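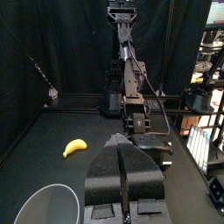 Naklow College admits transfer students to the fall and spring terms, and the answers on this page apply to both. They cover applications, the transfer of credit, fees, financial aid, housing and registration. Few academic records are as simple to take in as a yellow toy banana on a black tabletop, a single item with open space around it; most applicants bring courses from two or more colleges, sometimes with examination credit or military training as well, and each part of the record is reviewed separately. Applicants are asked to read the sections that concern them before contacting the Office of Transfer Admission.

APPLYING

Who is considered a transfer applicant?

An applicant who has enrolled in a degree program at another college or university after finishing high school is considered a transfer applicant, whatever the number of credits earned. Students who took college courses only while in high school should apply as first-year applicants. Their college credits will still be reviewed after admission.

Is there a minimum number of credits?

No. Applicants with fewer than 24 transferable credits must submit a final high school transcript along with their college transcripts. Applicants above that level do not need to send high school records unless the office asks for them.

Which documents are required?

A complete application consists of the transfer application form, the application fee, an official transcript from every college attended, and a short statement of purpose. Transcripts must be sent even where no credit was earned or where the applicant withdrew before the end of the term. Failure to list a college attended may lead to the withdrawal of an offer.

Letters of recommendation are optional for most programs. The programs in nursing and music require one letter each, and music applicants must also arrange an audition with the department.

How much is the application fee, and can it be waived?

The fee is $40 and is not refundable. Applicants who received a federal Pell Grant at their previous college, or who are transferring from a public community college within the state, may request a waiver on the last page of the application. A separate form is not needed.

May I apply while courses are still in progress?

Yes. List all current courses on the application. If an offer is made, it will be conditional on the completion of those courses with satisfactory grades. A final transcript is due before the first day of classes.

How do I check on my application?

Applicants receive a login for the Vornov student portal by email within three business days of applying. The portal shows which documents have arrived and which are outstanding. Paper transcripts take longer to appear than electronic ones, and a document sent by mail should not be reported missing until two weeks have passed.

When are decisions released?

Decisions for the fall term are released on a rolling basis and continue into May. Applications completed after the priority deadline are reviewed as space allows. The office does not give decisions by telephone.

TRANSFER CREDIT

How many credits will Naklow College accept?

A maximum of 60 credits may be transferred toward a bachelor's degree. Credits beyond this limit may be used to meet a prerequisite but do not reduce the number needed for graduation.

What grade is needed for a course to transfer?

A grade of C or higher. Courses taken on a pass/fail basis are accepted if the previous college confirms in writing that a pass is equal to a C or higher. Grades earned elsewhere are not included in the Naklow grade point average, although they are considered in the admission decision.

Who evaluates my courses?

The Registrar's Office completes the first evaluation using the course equivalency list. Courses that do not appear on the list are sent to the relevant department, and applicants may be asked to supply a syllabus. A catalog description alone is often too brief for laboratory sciences, studio art and upper-level mathematics, so students are advised to keep the full syllabus from every course they hope to transfer.

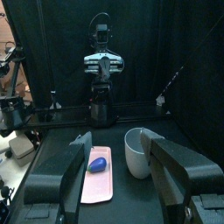
A purple toy eggplant on a pale pink tray.

When will I receive my credit evaluation?

A preliminary evaluation is posted in the portal within ten business days of an offer of admission. It becomes final once all final transcripts have been received. Questions raised by a department can extend this period, particularly during the summer when faculty may be away from campus.

Can I appeal a credit decision?

Yes. Complete Form 254, Request for Review of Transfer Credit, and attach the syllabus for each course in question. Appeals must be filed before the end of the first term of enrollment. The department chair's decision on an appeal is final.

Do you accept examination credit?

Credit is awarded for Advanced Placement and CLEP examinations according to the score table in the college catalog. Official scores must come directly from the testing agency. Scores recorded on another college's transcript cannot be used for this purpose.

Will an associate degree satisfy the general education requirements?

Students who complete an Associate of Arts or Associate of Science degree at a college covered by the Tallel Agreement before enrolling will be considered to have met all lower-level general education requirements. The foreign language requirement is not included and must be met separately. Associate of Applied Science degrees fall outside the agreement, and courses from those programs are evaluated one by one.

I attended a college outside the United States. What should I do?

Submit official transcripts with certified English translations, together with a course-by-course report from a recognized credential evaluation service. The cost of the report is paid by the applicant. International applicants should also consult the English proficiency requirements, which differ for students who have completed a college composition course taught in English.

COST AND FINANCIAL AID

Does my financial aid transfer with me?

Financial aid does not move from one college to another. Transfer students must add Naklow College to their FAFSA and should cancel any remaining aid at the previous college. State grants may have their own transfer rules, and students should confirm these with the state agency.

Are scholarships available to transfer students?

All admitted transfer students are considered for merit awards on the basis of the admission application. The Karagiannis Scholarship is reserved for students entering from two-year colleges and requires a separate essay. It may be renewed for up to three further terms if the student remains enrolled full time and in good academic standing.

Is an enrollment deposit required?

Yes. The deposit holds a place in the entering class and is credited to the first tuition bill. Students facing financial hardship may ask to defer the deposit by writing to the Office of Transfer Admission before the due date shown in the offer letter.

HOUSING AND CAMPUS LIFE

Are transfer students required to live on campus?

No. Transfer students may live on campus if space is available. Housing applications open in the portal once the deposit has been recorded, and rooms are assigned in the order in which applications are received. Students who need a housing accommodation on medical or disability grounds should contact Accessibility Services at the same time.

Is orientation mandatory?

Attendance at one transfer orientation session is required before registration. Sessions last half a day and include placement testing where needed, a meeting with an academic advisor and the issue of student identification cards. An online session is offered for students who live more than two hours from campus. Family members are welcome at the opening presentation but do not attend advising meetings.

REGISTRATION

When can I register for classes?

Registration opens to each student at the close of the advising meeting. Students should bring a copy of the preliminary credit evaluation and a list of courses in progress. Where a prerequisite was met at another college and the system does not yet show it, the advisor can enter a temporary override.

Can I defer my admission?

An offer may be deferred for one term. The request must be made in writing, and any college courses taken during that period must be reported. Merit awards are not guaranteed to carry over, and housing applications must be submitted again.

CONTACT

How can I reach the Office of Transfer Admission?

The office can be contacted through the message center in the portal or by telephone at extension 1139. Walk-in advising for prospective transfer students is held every Thursday from 1:00 p.m. to 4:00 p.m. during the fall and spring terms. Please bring unofficial copies of all transcripts. Credit totals discussed at a walk-in visit are estimates and do not replace the evaluation issued by the Registrar's Office.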